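Posted in January by the Skasgate blog
Print this page | E-mail to a friend

This site uses cookies to remember your settings. By staying here you're OK with that.

What 232 cleaning clips taught me about contact

OK, so I promised an update on the cleaning project and then went quiet for ages. Sorry! The short version is that we finally have a result I believe, and it's a bit strange, so I want to write it down while it still feels fresh.

Quick refresher if you're new. We're trying to teach a policy small desk-cleaning jobs by letting it learn from first-person video of people doing them. Brukora is our name for the whole pipeline (don't ask, it was on a whiteboard and stuck). Before Brukora we trained on the full clips from start to finish, every reach and every pause, and the policy got really good at hovering. It would bring the brush over to the dirty thing, hang there looking very thoughtful, and then wander off. Drove me up the wall.

The change we made at Andcombe was to stop treating all the moments in a clip as equal. We went through 232 clips and marked the stretches where a tool is pushing on something, and those stretches got much more weight in training. Everything else stayed in, just turned way down. I did a good chunk of the marking myself, on a Saturday, with a lot of coffee and a podcast about lighthouses.

Then we ran 40 trials with the old training and 40 with the new one. Same objects, same mess, same starting spots. The hovering mostly went away! The new policy goes in and commits to the stroke, which I'd been trying to get out of it since last summer. It does still push too hard on light things and send them skating across the desk, so I'm not throwing a party yet.

The skating is the part I keep chewing on, because people hardly ever have that problem. When you scrub something small, your other hand is doing half the job. You plant it, you lean a little, and the thing stays where it is while the brush does its work along the edge. I'd been marking only the brush side of that.

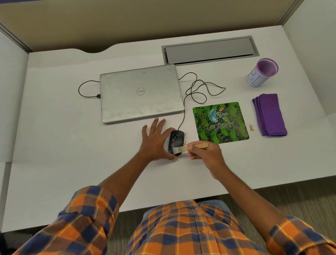
So the next round gets 2 labels per stretch, one for the hand that moves and one for the hand that holds. It's slow work. I tried it on a small batch last week and kept arguing with myself over when a hold begins – is it when the fingers land, or when they start to press? You can't always tell from video. For now I'm going with when they land, and I'll see if it matters.

I also want to move up to 200 trials a side before I say anything louder than a blog post. The Camacho workshop deadline is coming and I'd love to have the two-handed numbers in by then, but I've said that sort of thing before.

If you've labeled holding hands in your own data, please write and tell me where you start the clock.

Get new posts in your inbox! Enter your e-mail address to sign up for the newsletter. Unsubscribe any time.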